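Teaching the arm kitchen chores: what works for me

I've been steering a robot arm through kitchen jobs for a while now, mostly with the Cludasik handles (one in each hand, like very serious salad tongs), and people keep asking how I get clean runs out of it. So these are my habits, for what they're worth!

Set out the counter first

Put the towel down before you touch the handles, and leave it a bit crumpled. I used to fold mine into a perfect square every time, and then the arm was hopeless with any towel that wasn't a perfect square. A blue check one like mine is great on a white counter – you can find a corner on the wrist view without squinting. I go through 84 runs of one chore before I move on to the next. 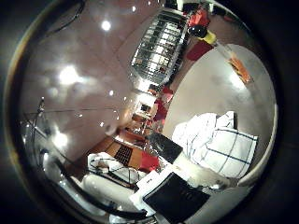
Go slow near the grab

Swing across the room as fast as you like, but the last couple of inches want patience. Cameron Katene taught me to stop, breathe out, then close the fingers. Sounds silly, works beautifully. If you fumble, open up, back off and come in again. I keep those runs, too, so long as the second try is tidy, and they go in a folder called "oops."

Bottles are their own thing

Get to know how a bottle looks from the wrist before you record anything. Goo Gone from up close is pretty much a wall of tiny print with a yellow border, and you lose all sense of where the edges are. I line up on the label and then peek over at the real bottle. Keep the cap screwed on tight while you practice, and wipe the outside down (slippery fingers ruin a whole afternoon).

Shiny metal will fool you as well, with the ceiling lights bouncing around in it. Try coming in from the other side.
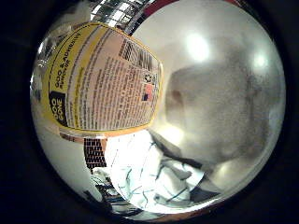

Can I just move the arm by hand instead of using the handles?

Moving it by hand is fine for short, simple paths like opening a drawer, if your arm has a mode that lets the joints go limp. Keep your own hands out of the camera's way, and go back to the handles for anything that needs careful fingers.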